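Matos papers to open to readers in September

The private papers of Deolinda Matos, the journalist and campaigner for textile workers' rights, will open to readers at the Lisellow archive in September. The collection holds 246 letters, 3 bound notebooks and a near-complete run of Fustolside, the weekly she edited from a rented room above a dye shop.

Matos is best known for the salt and cotton tax articles, which were reprinted as a pamphlet and read aloud at public meetings. She was jailed twice for them. The notebooks cover the second sentence and have not been published before. 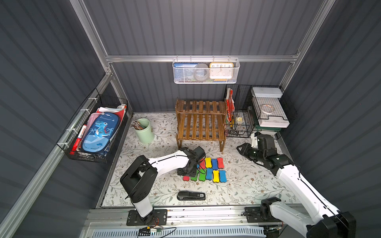
Contents and cataloging

The letters are sorted by correspondent, then by date. The largest group is the exchange with the Fistusen weavers' union, whose members sold the paper door to door. Early issues had a print run of 200 copies; the last ones fell to 100 after the paper lost its mailing permit. Undated items have been placed at the end of each series – the archive did not assign dates on the basis of handwriting alone.

A smaller series concerns the Xia press, which printed the paper when its own equipment was seized.

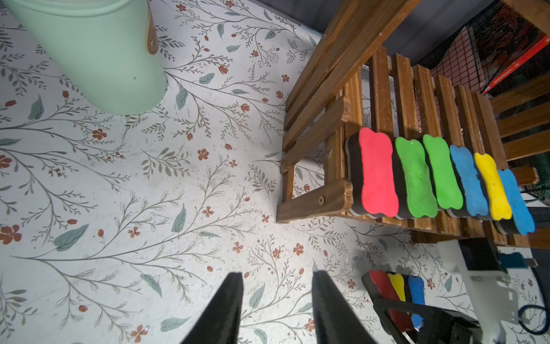
Letters from that period are mostly short and deal with type, ink and unpaid bills. Two of them mention a planned daily edition that never appeared.

Access

Readers need a ticket and should order material by noon on the day before a visit. The reading room stays open late on Thursday. The notebooks will be issued as copies only – the originals are held in cold storage.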